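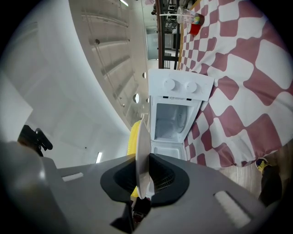

Javen feedback set: ratings and comments from a neighbourhood lending site

3 min read

Version 2, released Jul 11, 2024. Maintained by Mirjam Desmet and Luuk Aerts.

Contents

The set holds 2,987 feedback entries left by borrowers and lenders on Javen after a loan was closed. Each entry has a score, a free-text comment (may be empty), the role of the writer, and a code for the loan it belongs to. Names, street names and phone numbers in comments have been replaced with the word REMOVED. Comments are in Dutch – no translation is supplied.

Files

feedback.csv – one row per entry
loans.csv – one row per loan, with item category and length in days
codes.txt – meaning of the category codes

The two tables join on loan_id. A loan can have no feedback, feedback from one side, or feedback from both. Entries written by Javen staff during testing were dropped in version 2, as were 19 duplicates caused by a fault in the feedback form.

Scores

Scores run from 1 to 5. The site shows a member's average only after the third entry, so a member's first entries were written without a public score in view. Feedback could be sent up to 30 days after the loan closed. Neither side could read the other's entry until both were in or the period had ended.

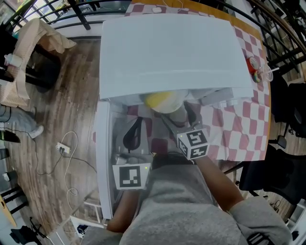
Mieke Koster replied to the draft of this section that the rule on hidden entries did not apply to loans extended by message, where the first entry went public at once. She asked for a flag. The column early_public now marks these rows. Its value is empty where the message log had been deleted.

Known limits

Low scores are rare, and members who had a bad loan often left without writing anything. The average should not be read as a measure of how well loans went. Comments of one or two words are common and carry little beyond the score.

Item categories were chosen by the lender and have not been corrected. "Other" is used heavily.

Use

Free for research and teaching. Do not try to identify members. Report errors to Luuk Aerts with the loan_id and the column name.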